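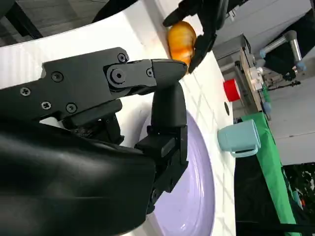 Lavender plate, blue mug, red cup and the orange piece on the white table

Pastel dishes with one orange thing, does it work?

juwita_mandagi
Posted 10th July
I'm putting together a table for a small lunch and I can't settle the colors. So far I have a light purple plate with rings in it, a pale blue mug and a red cup with a white inside. The table is white and there is a green cloth for the edge. The orange piece is my problem. It looks like a little pumpkin and it's the first thing you see. Keep it or drop it?

Privport
Drop it. Pumpkins are for fall. With lavender and pale blue you want something quiet in the middle, or nothing.

Ustier
I'd keep the orange and lose the red cup. Red and orange next to each other on white is a lot. The mug and the plate already go together.

juwita_mandagi
The red cup stays, I need it. I have 2 of them and I'm short on cups as it is.

Pisharody
Then the cloth is what I would change. Green plus orange is what makes it read as a pumpkin. Put a gray or plain white cloth there and it could be any round fruit.

Privport
It has ridges. It will read as a pumpkin on any cloth.

Ustier
How many people are you feeding? If it's a big table one orange thing gets lost anyway.

juwita_mandagi
Just family. The table is 60 inches long, so not big. I tried it another way, with the lavender one up on its edge.

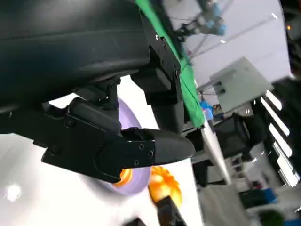
Lavender on its edge, orange in front, green cloth behind

Brivside
I like this better. The purple makes a background for the orange and it looks like you meant it.

Privport
Looks fine but you can't eat off a plate that's standing up. Are you going to lay it down when the food comes?

Brivside
It would be a spare, obviously. You use one for show and the rest for lunch.

Pisharody
A plate on its edge on a smooth table will go over the first time someone bumps it. Get a plate stand. I paid 25 dollars for a set at a kitchen store in June and you can find them for less.

juwita_mandagi
I don't want to buy anything for this. I could lean it on a jar.

Ustier
A jar works if it's heavy. Fill it with rice.

Privport
Still voting no on the pumpkin.

juwita_mandagi
Noted. Orange stays, green cloth stays, and I'll try the jar tonight. The mugs can go at the far end.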